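Friday, late

Two arms, one shirt, and a planner that believes cloth is a rigid body with a bad attitude. Spent the morning on the left-right sync bug, which I had blamed on the network, then on Darragh Ó Néill, then on the network again. Mine, of course. The left arm's trajectory was stamped when it was queued and the right arm's when it was sent, so under load the left one was working from old news by 204 milliseconds. Fixed in one line. Deleted a page of comments explaining why it could never happen.

After lunch I turned the stretch threshold down to 3 newtons and let Kolitz (the new grasp picker, Darragh names everything) choose its own corners.
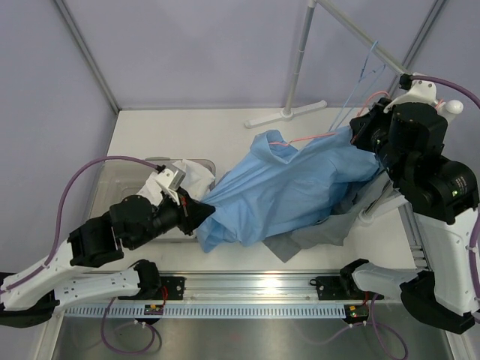

The blue one, held at both ends. Gray one underneath, awaiting its turn.

Kolitz likes collars. It scores them as corners, with great confidence, and I can see its point: they stick up, they have edges. Darragh wants a collar class in the segmenter. I want to penalize anything that close to a fold and go home. We agreed to try his way on Monday, meaning I'll be labeling collars on Monday.

Brophy, the old planner, still wins on towels. Annoying.

Zoltville wants a demo in January and has asked whether it could "do a pile." Wrote back that we are looking into piles.

To do: log both clocks, rerun the five bad episodes, find out who set max retries to 2 and whether it was me.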